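Equipment plan for the second year: what we buy, what we wait with

Last updated: March 16, 2024

Many of you asked after the February meeting how the equipment money for the Drirkmont home assistance project will be spent. I promised to write it down for the newsletter, so everybody in the group and at our partner Ivton reads the same text. I try to keep it short, but some points need explanation.
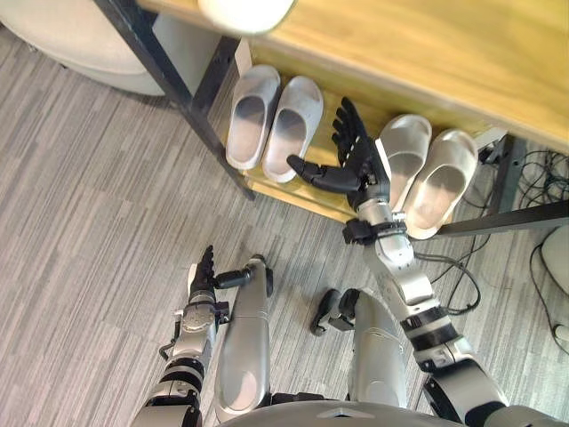
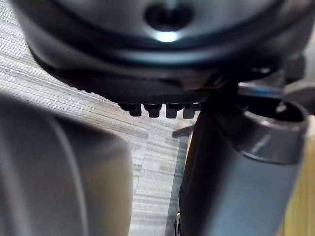 Drirkmont, home room setup. First picture: arms and slippers at the shelf, head view. Second picture: wrist view.

First, the hands. At present we have one pair of multi-fingered hands on the robot and no spare pair. This was acceptable in the first year, when we did mostly standing and walking tests. Now the tasks are with objects from daily life, such as shoes, cups and towels, and the fingers have contact with furniture many times per day. If one finger drive fails, the work stops until the repair is back. Last year one repair took 37 days, and I do not want to repeat this. So the first line in the budget is one spare right hand. We do not buy a spare left hand this year. The left one is used less in our task list, and the money is not enough for both.

Second, the wrist cameras. These are small and not expensive compared with the hands, but the mounts and the cables wear out. We will order 3 complete sets from Merkico, with mounts included. I asked for the price without mounts, but the difference was small, and to make our own mounts costs more working hours than it saves. Please do not order single cables on the project card any more. Write it on the list in the workshop and it will go together with the next order.

Third, cables and power in the home room. This was the point with the longest discussion in February. The safety review asked us to keep the walking area free from cables on the floor, and I think the review is right. We plan flat cable channels along the wall and two more outlets on the shelf side. The work is done by the building service and it is paid from the room budget, not from the equipment budget. It means the room will be closed for some days. The date is not fixed yet, and I will send it by e-mail as soon as I have it.

Fourth, the furniture and the household objects. Several colleagues think this is not real equipment and can be paid from small money. I understand the idea, but over 19 different objects are on the wish list now, and together they make a sum which must be planned. Also, the objects should be bought in duplicate. When the same model of a shoe or a cup is not sold any more, we cannot compare new results with old ones. We had this problem already with one type of storage box. From now on, each object for a test series is bought two times, and the second one stays in the cabinet with a label.

What we wait with: the second robot. The offer from Czerwiński is good and it is valid until summer, but the price of the machine is only one part of it. A second robot needs its own charging place, a service contract, one more safety zone and a person who has time for it. If I put all this together, the first year of use costs clearly more than the number on the first page of the offer. My proposal is to lease one for a trial period of 2 months in autumn and to decide after that. Ivton has agreed to this in principle - the written answer is still missing.

We also keep a reserve for repairs. In the first plan I had no such line, and every small repair had to be taken from somewhere else, with a new form each time. The reserve is not for new wishes. If it is not used until the end of the year, it goes into the second spare hand.

If your task needs something that is not named in this text, please send me three things: what it is, which task needs it, and what happens if we do not have it. The third one helps me most when I must defend the plan. Links to a shop are welcome, but the order itself goes through the office, also for small amounts.

The full table with prices is in the shared project folder under "Equipment, year two". The prices of Merkico are from the written offer and include delivery. The price for the spare hand is still an estimate and I will correct it when the offer comes.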